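Notebook, May, Sembridge office floor
Handheld gripper sessions: working rules, second pass

Started 10:32. Purpose of today was to go through the Ruvileo rule sheet line by line while people were on the floor, and mark which rules hold up and which need rewording. Sheet is version 10. Comments below are mine unless the rest of you add to them.

Walkways first. The sheet says "keep clear of others", too vague to check. Suggest we say an arm's length from anyone standing, and double that from anyone crouching or kneeling, as they can't step back quickly. With the open plan there are people at desks, people crossing with backpacks on, and people down on the floor at the same time. The operator is looking at the fingers most of the time and will not see all of them.

Cables next. There are black cables across the planks on the right-hand side, towards the brick wall and the standing fan. The rule only mentions cables belonging to the rig. It should cover any cable on the route, whoever laid it. Same for small tools left on the floor.

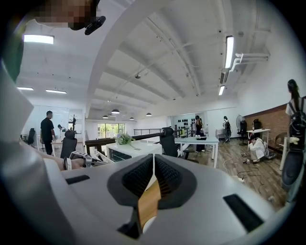 Rules as reworded

1. Walk the route once with the gripper lowered before starting. Move chairs or go round them.
2. Check both finger pads before each session. Mesh pattern clean, no lifted corners. Log it.
3. Wrist strap on before the gripper is picked up, off after it is put down.
4. Stop if anyone comes inside the distance. Don't talk them past you.
5. Faces are blurred before files leave the Zarnis drive. No exceptions for staff.
6. Nothing breakable on the work table. Flowers and cups go elsewhere first.

Rule 5 was number 9 on the old sheet and easy to miss. Moved up.

Still open: session length. Yüksel use 32 minutes and then a break. We have been going until the battery warning, and my wrist is sore by then. I'd like to copy theirs, but need to see how it fits with the 68 sessions still on the plan.

To do: print the new sheet, take the old one off the wall, ask for tape for the cables.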